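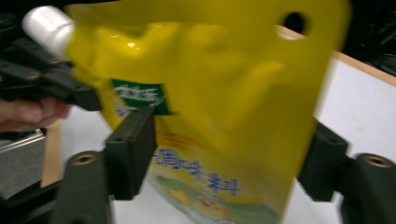

Yellow seasoning pouch in the flat black pads, taken from the gripper's own camera. Mid-move, so the label is a smear, but you can still pick out 调味料 (seasoning) in big blue letters.

Gripper pads, round two: the pouch pictures

I promised a few people on the build list that I'd put up something from the pad comparison, and it's December already, so I'm starting with the pouches. I have over 700 stills to sort through and most of them are dull even to me. The pouch one is up top because it's the picture I keep going back to when somebody asks why I care so much about soft packaging.

Quick background if you're new to my pages. I've been swapping finger pads on a hand-held gripper, the kind you carry around and squeeze yourself, with a camera looking down past the fingers. I had three sets of pads to try: the flat black ones, a ribbed set we call the Rudby pads (Shu-fen Wei drew them up and named them after her old street), and a curved set from a little shop called Brotetti. Hường Huỳnh did most of the squeezing, and she has a much steadier wrist than I do! I did the mounting, the re-mounting, and a fair amount of grumbling about screws.

A few things to look for in the picture.

The spout. It has a white screw cap up in the corner of the pouch, and I love it as a landmark. When I scrub through a run I can follow that cap even when the printing has turned to mush. Plain pouches with no cap are a lot more annoying to track, and I've started picking test items partly on that basis (probably cheating a little, I know).

The shine. Look at the upper half of the yellow film and that hard little glint near the top. Glossy film is rough on a small camera. I tried turning the exposure down, which saved the highlights but made the black pads melt into the black mounting blocks, so I went back up again. Shu-fen thinks a bigger, softer lamp would fix most of it. She's probably right, and I'm probably going to be too cheap until spring.

The folds. With a box you know where the sides are going to be. A pouch bends wherever it feels like, and the spot you grab decides what the rest of it does. For the flat pads I ended up telling Hường to go for the edges and keep the squeeze gentle, and then to leave it alone once she had it. Fiddling mid-carry was my own worst habit.

The brass rings. Those are threaded inserts in the mounting blocks, and they are my favorite upgrade of the whole project. The old blocks had bare holes and I'd chewed up the threads after 6 pad changes. If you're building your own, put inserts in from day one and save yourself the evening I had.

So who's winning? For pouches, I like the flat pads best so far. The Rudby ribs hold on hard, but they left creases in the film that I didn't care for, and the Brotetti curve wants something round between the fingers. I gave each set six tries at the same pick and the same carry before moving on, which is a tiny test, so please don't go ordering parts on my say-so. I just want to know which set to leave on the tool while I work on the camera side.

Next up is lens stuff. I've got a wider lens from Won on loan and a Grurnberg mount that almost fits (one corner needs filing), and I'd like to see if going wider keeps both pads in view without making everything look like it's on a beach ball. Hường wants to try jars too. I'm a bit scared of jars.

If you want the pad drawings, send me a note and tell me which blocks you're using, the old bare ones or the ones with inserts. The hole spacing is different and I keep mailing people the wrong file.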